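Household Task Operators (part-time, paid) – Ganside

Galanis is hiring people to run two-armed robots through ordinary chores at our site in Ganside. The work is part of a project called Lena, which asks a simple question: which household jobs can a machine do today, and which ones still need a person?

Our answer so far is mixed. On the first round of chores we logged 644 attempts, and 358 of them were finished without someone stepping in. Hard objects with a fixed shape gave us the least trouble. Soft things are slower. A cushion folds up where it is pinched, swings when it is lifted and seldom lands the same way twice. Anyone who has tidied a living room knows the job takes a few minutes and very little thought. For the robot it is still a long list of separate problems, and we need more hours on all of them.

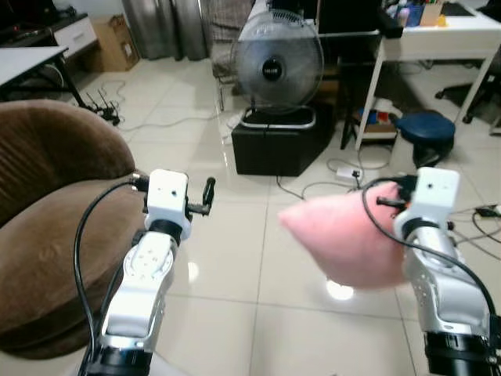
Operators work in shifts of four hours, with a paid break in the middle. You will guide the arms through a chore, reset the room, and do it again with things put in different spots. Between runs you fill in a short form saying what was attempted, whether it was finished and where it went wrong. Failed runs count the same as good ones, and you are paid by the hour either way.

You do not need a technical background. Our current operators include a former hotel cleaner, two students and a retired bus driver. We do ask that you:

– are 18 or older and allowed to work in the United States
– can stand for up to an hour at a time
– can bend and lift 20 pounds
– are patient with repeated work
– write clear, short notes in English

Training takes three shifts and is paid at the full rate. Hamish Kereama runs the training and will sit with you for your first 64 runs. After that you work in pairs.

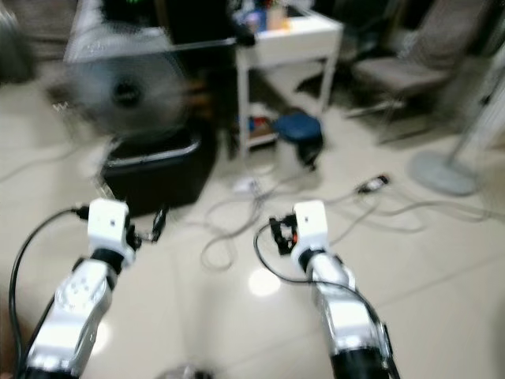
Floors are a part of the work we want to spend more time on this fall. Picking things up around chair legs and power cords is hard for the arms, and we have few good runs to learn from. If you have worked in housekeeping, retail stocking or home care, please say so in your application. People who have done these jobs for pay tend to notice steps the rest of us skip.

We are also looking for a small number of households in Ganside and Skisturville willing to fill in a chore diary for one week. Diary households receive $99. You can apply for both.

To apply, send a short note about yourself and the hours you can work to Orestis Christodoulou, using the contact form on this site. Evening shifts start at 5:30 p.m. and are the hardest to fill. New operators begin in October, and training groups start on a Monday.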